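Pouring policy ignores the water level, need ideas on perception side

Posted 6 August 2023 by Jonatan Nygård
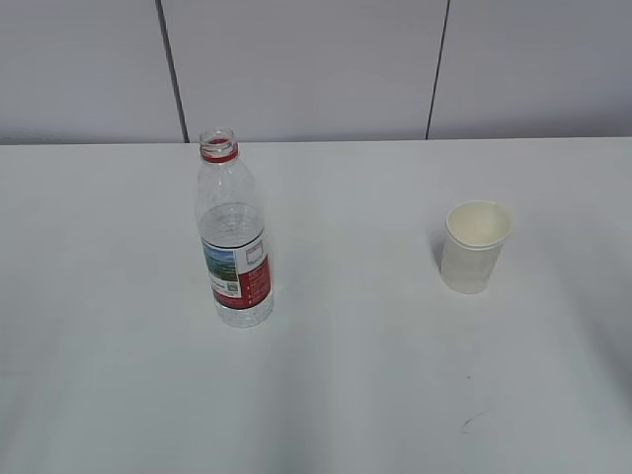 Start state for the pour task, fixed cam. Bottle left, cup right.

So I've been fighting this pour task for a couple weeks and I'm kind of stuck. The planner side is fine (I think!). Grasp pose, approach, tilt, all good. What's killing me is the fill estimate. I need to know how much water is in the bottle before I pick a tilt profile, and my segmentation keeps latching onto the top edge of the label and calling it the waterline. Over 70 trials it picked the label edge way more often than I'd like to admit. Anybody dealt with this?

Brirkero wrote:
Well yeah, look at your picture, the surface is sitting right about at the top of the label. I'd mess up too lol. Clear water in clear plastic against pale gray and white is pretty much the worst case. Tape something dark and patterned to the wall behind it and look at how it bends through the bottle. Worked great for me.

fondham_14 wrote:
Disagree with the backdrop. You'll get a nice number on your table and then it falls apart the second you move the setup. I'd skip vision for this completely. Lift the bottle, let it settle, read wrist torque, subtract the empty weight. Done.

Jonatan Nygård wrote:
I tried torque first! My readings wander by around 4 grams between lifts, and that's with me re-zeroing every time. Could be my gravity comp, I haven't touched those params since I switched controllers.

Kılıçarslan wrote:
4 grams is plenty for a paper cup, what tolerance are you after?? I'd close the loop on the cup instead. Start with a slow tilt, watch the level in the cup, back off when it gets near the rim. Then you don't care what's in the bottle.

fondham_14 wrote:
Until the cup camera lags and you've got water all over the table. Also that cup is white inside on a white table, so good luck finding the level in there.

Brirkero wrote:
He could run both, torque for the first guess and the cup view for the cutoff. Still think the backdrop is worth ten minutes.

Jonatan Nygård wrote:
OK, going to redo the gravity comp tonight and then try the slow tilt with a hard timeout. I'll post the logs if they're not too embarrassing.

Related threads
Tilt profiles for narrow neck bottles
Bristton wrist sensor drift after warmup
Segmenting clear plastic, what are you all using?
Hand-eye calibration is off by 2 mm and I give up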